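Cup (drinking vessel)

From Quispe, the open household encyclopedia

A cup is a small open container used for drinking, and sometimes for measuring or serving food. Most cups have a flat base and a round mouth, and they are made to be held in one hand. The word is used for many different vessels, with or without a handle. In everyday speech it is often mixed with mug, beaker and tumbler, and the borders between these words change from one country to another.

Name

The English word is old and comes, through Old English cuppe, from the Late Latin cuppa. Related words exist in many languages of Europe, such as French coupe and Spanish copa, but the meaning has moved in some of them. A Spanish copa is normally a glass with a stem, while the cup for coffee is called taza. For this reason translators of recipes must be careful.

Materials

The earliest cups were probably made from natural things which already had a hollow shape, for example shells, gourds and horns. Clay cups are known from very early settlements in several parts of the world. Later came cups of bronze, silver, pewter and glass. Porcelain was first made in China, and it reached European tables in large quantity only after sea trade had grown.

In the twentieth century enamelled steel and plastic became common in kitchens, schools and camps. Plastic cups have a low weight and do not break easily, but their surface takes scratches and can keep the colour of tea. Enamel is harder, although it can chip at the rim if the cup is dropped.

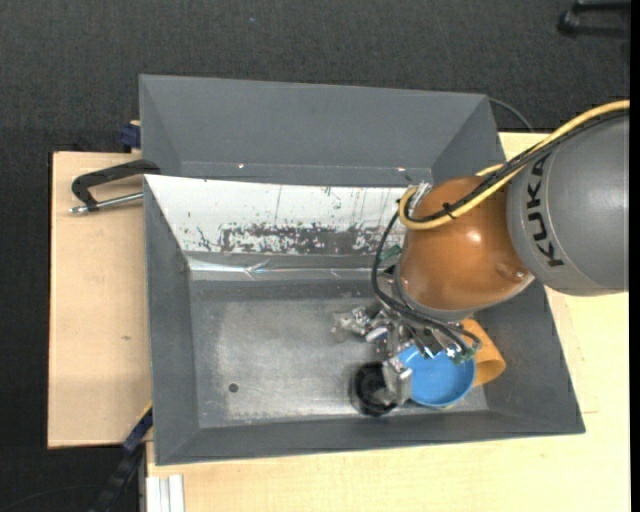

Shape and use

The shape of a cup has an effect on the drink. A wide mouth lets the heat escape faster, so it is preferred for soup and for tea that will be drunk at once. A narrow and tall cup keeps the drink warm for a longer time. A rounded rim is more comfortable for the lips than a sharp one, and it is also easier to wash.

The handle was not always present. Tea bowls in East Asia are traditionally held by the rim and the foot. In Europe the handle became usual for hot drinks during the eighteenth century, and the saucer was for some time also used for drinking, because the tea cooled more quickly in it.

Cup as a measure

In cooking, a cup is also a unit of volume. The metric cup used in Australia is 250 millilitres. The customary cup of the United States is a little smaller, near to 237 millilitres. Older Canadian cookbooks may use another value of 227 millilitres, and this should be checked before baking, where the difference has more importance than in a stew.

Collections

Cups are collected for their decoration, their maker or their connection with an event. The Drorkia collection, started by the schoolteacher Eusebio Lozano, has 3,084 pieces and is organised by material and not by age. Its oldest part is a group of 17 pewter cups with two handles, and all but 2 of them have the mark of the Cirnisa workshop.

See also

Bowl
Mug
Saucer
Tableware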